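大房间里的声音

斯特登厂房二层的下午三点最吵。午饭后的困劲过去了，电话会议多半排在这个钟点，楼下的货车也在这时候来装货。坐在北墙边的人能听见南窗边有人拆快递，胶带撕开的声音很脆，隔着大半层楼传过来，连撕了几下都听得出。

我第一次去是八月，天热，窗都开着。带我上楼的是格雷戈尔·尼斯比特（Gregor Nisbet），这栋楼的运营由他负责，楼里的人叫他格雷戈尔。他走到楼梯口停住，没有介绍房子，先让我站一会儿。站了大概一支烟的工夫，他问我听见了什么。我说有人在讲价钱。他点点头，说讲价钱的人在那边，指了一个很远的位置，远到我看不清那人穿的什么衣服。

“他不知道你听得见，”格雷戈尔说，“等他知道了，就会来找我要一间会议室。”

斯特登（Stedden）原来是一座毛纺厂，在邓丹斯（Dundance）镇的河边。厂子停工以后空了很多年，后来分期改成了出租的工作空间。二层没有隔断，整层3,884平方米，满租的时候坐400人。租户里有做建筑图纸的，有校对书稿的，有修乐器的，有卖园艺种子的，还有几家小公司，门牌上的名字看不出做什么。改造的时候业主的要求是尽量保留原样，于是铸铁柱子留着，砖墙留着，木楼板刷了一遍油也留着。从照片上看，这层楼很好看，租约大多是看完照片签下来的。

照片里听不见声音。

一、织机走了以后

要讲这层楼的声音，得从它装满机器的时候讲起。

邓丹斯镇上还有在厂里做过工的老人。我见了其中一位，她十六岁进厂，先在一层拣毛，后来上二层看织机。她现在戴两只助听器，同她说话要坐到她右边。她说二层开机的时候，人站在对面喊也没有用，大家靠口型说话，嘴张得很大，每个字都做得很慢，手上再比画一下。时间长了成了习惯，下班走在街上，两个织工隔着马路聊天，一声不出，过路的人还以为她们在吵架。

她说厂里的口型话有个好处，工头背过身去就什么都不知道。也有坏处，回到家里改不过来，丈夫嫌她说话像在演戏。孩子们倒是学会了，在教堂里用这个法子讲悄悄话。

我问她那时候觉不觉得吵。她想了想，说刚进去那个星期晚上睡不着，耳朵里一直有机器响，后来就不觉得了。让她不舒服的反而是停机。每年夏天厂里放假检修，机器全停，有人掉了一把剪刀，整层楼的人都回头看。

这件事我后来讲给几位做声学的人听，他们都不意外。织机的声音响得伤人，但它是连续的、没有意思的，人听久了会把它推到后面去。剪刀落地的声音小得多，可它是突然的，前后都安静，耳朵没法不理。办公室的麻烦多数属于后一种。单拿声级计去量，斯特登二层下午三点的读数不高，比街边的咖啡馆低不少，可是咖啡馆里有人能写完一本书，二层有人写不完一封邮件。

差别在于听不听得懂。咖啡馆里几十张嘴叠在一起，成了一片嗡嗡声，哪一句都分不出来。二层平时说话的人少，三两处，隔得远，中间又没有东西挡，每一句都清清楚楚。人脑对听得懂的话没有办法，校对员看着稿子上的字，耳朵里进来一句“那就下个月再付”，眼睛就停了。她告诉我，有一回她在稿子上写了一个“付”字，自己都不知道为什么写的。

二、空间为什么是空的

把许多人放进一个大房间里办公，不是这些年才有的主意。纺织厂、账房、打字室、报馆的编辑部，早就是这个样子。理由也都差不多，光线够用，走动方便，管事的人一眼能看到头。后来办公楼里讲究家具矮、植物多、座位不排成行，说这样有利于交流。再后来有了隔间，隔间不受待见，又拆掉，回到大房间。每拆一次，都说是为了交流。

斯特登的业主没有说这样的话。格雷戈尔给我看过当年的改造说明，二层那一页只写了两条理由，一是隔断要做防火，贵；二是柱距是按织机排的，怎么隔都会多出一条没法用的窄道。他说他喜欢这份说明，写它的人没有骗自己。

但租户来的时候确实带着期待。修乐器的那位原先在自家车库里做了十一年，他说来这里是因为受够了一个人吃午饭。做图纸的事务所从市里搬来，原先的办公室是三间小屋，两个合伙人各占一间，剩下的人挤一间。他们的想法是，坐在一起就不用再写那么多邮件。

头一个月，邮件的确少了。有什么事站起来喊一声就行。从第二个月起，被喊的人开始戴耳机。到了第四个月，坐在同一张长桌上的人又互相写起邮件来，写完抬头看看对方收到没有。事务所的一位年轻设计师说，邮件比在原来那三间小屋里的时候还多，而且写得更客气了。

耳机这件事，格雷戈尔专门留意过一阵。他每天上午和下午各在楼里走一圈，看有多少人戴着，记在一个本子上。他没有把数字给我，说记得不准，有人把耳机挂在脖子上，不知道该不该算。他得出的看法是，戴耳机的人里有相当一部分什么都没放。耳机的用处是告诉旁边的人别来说话。修乐器的那位没法戴，他干活要听。于是来同他说话的人最多，他一个上午接待四五拨，后来他把营业时间改到了傍晚。

三、加东西

吵的问题，第一反应总是加东西。

最先加的是地毯。木楼板下面是空的，鞋跟踩上去像敲箱子，一层做种子分装的租户对此意见很大，说头顶上整天有人走来走去，像住在鼓里。地毯铺下去以后脚步声好了许多，一层不再来投诉。二层自己却觉得更吵了。道理同那把掉在地上的剪刀一样，脚步声原先盖住了一部分说话声，脚步声没了，说话声就露了出来。有位租户写信来要求把地毯撤掉，格雷戈尔以为是玩笑，打电话过去，对方是认真的。

接着加的是吸声板。用的是一种叫帕卢塞尔（Palusell）的板子，表面有点毛，可以裁成各种形状，挂在梁底下。安装的师傅在梯子上待了几个星期。挂完以后，在楼里拍一下手，余音短了，这一点谁都听得出来。格雷戈尔很满意，带人参观的时候都要拍一下。

我也拍了。声音干净利落，拍完就没有了。

不过板子管的是混响，声音碰到屋顶不再弹回来，从一张嘴直接到一只耳朵的那一段它管不着。坐得远的人受益多，坐得近的人受益少。原先远处的声音糊成一团，现在远处的声音没了，近处的声音更清楚。校对员的邻桌是一家做旅行保险理赔的小公司，每天要打很多电话，挂了板子以后，她连电话那头的人说什么都能听见几句。她知道了有位客人在渡轮上丢过一副假牙，也知道了公司最后赔了。

再后来加的是声音。在天花板上装一排小喇叭，放一种类似通风口的沙沙声，让说话声不那么清楚。这种做法在许多办公楼里用着，有些人坐了几年都没发觉。斯特登装上以后试了一个冬天，问题出在调节上。放得小没有作用，放得大有人头疼。按时间自动升降，到了傍晚人走得差不多，沙沙声还没降下来，加班的人觉得像坐在一架不起飞的飞机里。最受不了的是修乐器的那位，他说那声音里有一个固定的音高，比A稍微低一点，他听了一整天，晚上调琴就调不准。别人都听不出来。格雷戈尔请人来测，果然有一只喇叭的支架在共振，拧紧以后那个音没了。可是到那时大家已经都在找那个音，找不到也要找。开春以后喇叭关掉了，现在还挂在那里。

四、电话间

二层的电话间有两个，靠着西头的楼梯。它们是从外面买来的成品，玻璃门，里面一块搁板、一盏灯、一个风扇。门关上之后说话声确实传不出来，里面的人也因此放心，嗓门比在外面大，开门的一瞬间最后半句话会冲出来，全层都听得到。常坐在附近的人听了许多没头没尾的半句话。有一句被抄在便条上贴了很久，写的是“所以那头羊现在归谁”。

两个电话间要应付一层楼的人，自然不够。不够的办法先是排队，后来是预约。预约表贴在门上，一格半小时。没过多久，有人把整个上午都划掉了，名字写得很潦草。格雷戈尔去敲门，里面坐着一个人在做表格，没有打电话。那人说他不是来打电话的，他需要一扇门。

格雷戈尔讲到这里停了一下，说他当时没有把人请出去。他在规定上改了一个字眼，把“电话间”改成“小间”，每人每天最多用一小时，做什么不问。改完以后吵架的少了，排队的还是那么多。

我在小间里坐过半小时，写这篇稿子的一个开头，后来没有用。里面闷，风扇开着有点响，玻璃上有前一个人的指印。可是门关上的那一刻肩膀会松下来，这一点我承认。出来的时候，外面等着的人低头看手机，没有看我，我觉得自己占了便宜，赶紧走开。

声学上讲隔声，讲的是分贝。坐在里面的人要的不全是分贝。那位做理赔的女士说，她打电话的时候知道别人在听，说话就会变，变得更像书面语，客人反而不耐烦。她做这一行许多年，知道什么时候应该陪着客人叹口气。在大房间里她叹不出来。进了小间，她叹得很自然，电话也短得多。她给我算过，在外面打一个要花的时间，在小间里能打完一个还剩下喝口水的工夫。

五、谁在出声

格雷戈尔后来换了个办法，不加东西了，去弄清楚声音从哪里来。

他请大家把一个星期里打断过自己的声音写下来，写在卡片上，投进楼梯口的盒子。不用署名，也不要写是谁，只写是什么。卡片收上来，他一个人坐在休息区分类，分了两个晚上。

排在最前面的是说话，这在意料之内。后面的就杂了。有人写打印机醒过来的声音，说它每次醒来都要先咳嗽。有人写椅子，具体说是往后一推撞到柱子的椅子。有人写微波炉的提示音，写这一条的有好几张，字迹都很用力。有人写河。斯特登的南窗对着河，水大的时候过堰的声音一直传到屋里，写卡片的人说他来之前以为自己会喜欢这个声音。还有一张写的是“安静”，下面补了一句，说每天快到十二点的时候会忽然静一下，她每次都以为出了什么事。

微波炉最好办，说明书里有一页教怎么关提示音，关掉就是。撞柱子的椅子给柱子包了一圈毡子。打印机搬进了楼梯间旁边的储藏室，搬过去以后打印的人要多走一段路，用纸量随之降下来，这是没有料到的。河没有办法，有人提议换双层窗，报价回来就没有再提。

说话的那一堆，格雷戈尔又分了一遍，分成打电话的、谈工作的和聊天的。他原先以为聊天最惹人烦，结果写聊天的卡片很少，写打电话的最多。我听到的解释是，打电话只听得到一边，另一边要靠旁听的人自己去补，补的时候手里的事就放下了。两个人面对面聊天，话是完整的，听过就算。校对员同意这个说法，她说隔壁两个人谈论周末烤什么肉，她可以照样看稿，换成一个人对着电话说“嗯，嗯，不，我说的是另一个”，她就会停下来想另一个是什么。

于是有了分区。东头靠砖墙的那一段给打电话多的人，中间留给要互相商量的，西头给要安静的。搬座位花了整个八月，许多人不愿意搬，理由各有各的。有人要窗，有人要插座，有人说他的位置刚好能看见停车场里自己的车。做理赔的那家搬到了东头，校对员留在西头，两边离得最远。临搬的时候，校对员送了对方一盆天竺葵。 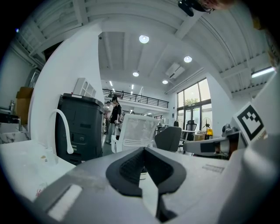 分区以后的第一个月，西头安静得有些过分。坐在那里的人开始互相留意，谁敲键盘重，谁拧杯盖要拧两下，谁吃苹果。吃苹果的那位后来改吃香蕉，没有人说过他，他自己改的。他对我说，坐在那里咬一口苹果，感觉像在图书馆里推倒了一个书架。

格雷戈尔看出不对，在西头中间插进了一张六个人的长桌，给一家做地图标注的小公司。这家公司的人工作时会小声念地名，声音一直有，不大，也听不清念的是什么。校对员起初有意见，过了两周说很好，比喇叭里的沙沙声好。地图公司的人听说自己被当成沙沙声用，也没有不高兴，他们的租金因为这次换位置便宜了一点。

六、街对面

从斯特登出来过桥，有一家叫若利（Joly）的店，卖咖啡和热汤，中午以后客人里有不少是二层的租户，带着电脑。若利的屋顶是铁皮的，下雨的时候说话要提高嗓子，磨豆机一开什么都听不见，论分贝比斯特登糟得多。老板对这些客人态度很平和，一碗汤能坐一下午，他也不赶，只在门边的桌子上不装插座。

我在若利遇到过做图纸的那位年轻设计师。她每周来两个下午，画到电池没电就回去。我问她在楼上有租好的座位，为什么要花钱到这里来坐。她说楼上出声的都是认识的人。

这句话我后来想了很久。认识的人说话，句句可能同自己有关。合伙人在远处提到一个项目的名字，她的笔就慢下来，要听听是不是她画的那一版。同事叹气，她会想是不是刚才那封邮件写重了。若利的客人谈离婚、谈膝盖手术、谈一辆倒车雷达坏掉的车，声音比谁都大，她一个字也不用管。

格雷戈尔知道有人去若利，他自己也去。他说刚接手的时候觉得这是他的失职，付了租金的人跑到外面去干活，说明房子有毛病。后来他看法变了。纺织厂的时候工人走不开，机器停一分钟都要记账，如今的人随时可以站起来走，走开一会儿再回来，他认为这是这栋楼比从前好的地方。他同若利谈过，租户凭门卡喝咖啡可以便宜一些，老板答应了，条件是斯特登的自动咖啡机不要换好的。那台咖啡机至今没有换，我喝过，他们双方都守了信用。

七、规矩

楼里成文的规矩很少，贴在楼梯口的一张纸上，字号挺大。电话铃声调成振动。视频会议不用外放。东头可以打电话，西头不可以。小间每人每天一小时。纸的下半截是空的，有人用铅笔添了一条“别吹口哨”，格雷戈尔没有擦，也没有描成钢笔。

不成文的规矩多一些，要待一阵才看得出来。站着说话不超过几句，再长就往楼梯口走。有人把外套搭在椅背上朝外，意思是可以打搅，朝里就是不可以，这个办法从图纸事务所传出来，传到种子那边就走了样，种子公司的人朝里是因为外套的里子好看。下午四点半以后大家默认可以大声一点，修乐器的那位这时候开始试音。他先试低音弦，慢慢往上走，有几个人等着听这个，听到了就开始收拾东西。

新来的租户最容易犯错的是笑。前面的人笑得久了，知道往哪里笑，一般会转向窗户。新来的人仰起头来笑，声音打在板子之间没有挂满的地方，又折下来，落在很远的一张桌子上。坐在那里的人会抬头。没有谁去提醒，过几周新来的人自己就会转向窗户。我问过好几个人是怎么学会的，都说不记得学过。

我把这件事讲给那位老织工听，她听了笑，说厂里也是这样，没有人教过口型话，进去三个月自己就会了，不会的人第四个月就走了。她问我现在上面的人靠什么说话，我说隔一张桌子也写邮件。她让我再说一遍，我以为她没听清，坐近了又说了一遍。她说听清了，是没想通。

八、钱

说到底，隔声是一笔钱。

小房间可以解决二层的大部分抱怨，这一点没有人反对，包括业主。给每个租户砌一间带门的屋子，门缝垫上胶条，事情就完了。可是墙要占地方，走廊要占地方，每间屋子要单独通风、单独报警，照这样隔下来，能坐的人少掉一大截，剩下的人每人要多付很多。格雷戈尔拿这个方案去问过租户，附了价钱。赞成隔墙的人多，愿意付那个价钱的人少，两份名单上重合的名字写不满半张纸。

图纸事务所的一位合伙人替他们算过另一笔账，按每人每天因为分心损失多少工夫，折成工资，再同隔墙的费用比。算出来隔墙很划算。格雷戈尔问他那为什么不签。他说损失的工夫不用开支票。

这种账在别处也是这样算的。大房间的便宜体现在租约上，每个月看得见；它的费用摊在许多人的下午里，一次几分钟，没有地方列支。我采访的租户里，谈起噪声都有话说，问到要不要搬走，多数摇头。这里的租金付得起，河景是真的，午饭有人一起吃。校对员说她在家里做过两年，家里很静，她那两年养成了同水壶说话的习惯。

吸声板明年要补挂一批，挂在笑声折下来的那几处。位置是格雷戈尔自己定的，方法是等新租户笑，然后看谁抬头，在平面图上画两个点，连一条线，板子挂在线的中间。画了这些线的平面图就钉在他办公桌上方，他的办公桌在二层中段，没有隔断，左边是楼梯，右边是饮水机。

我问他为什么不给自己留一间。他说原先有一间，在东北角，织机时代是工头的屋子，三面玻璃，能看见整层楼。他坐了一年，后来改成了储藏室，现在打印机在里面。

说话的时候饮水机响了一下，桶里冒上来一个大气泡。他没有抬头，我抬了。

下楼的时候过了五点，修乐器的那位已经试到了高音弦。一层的人在封最后一批种子，楼梯间的门没有关严，能听见打印机在里面咳嗽，然后开始走纸。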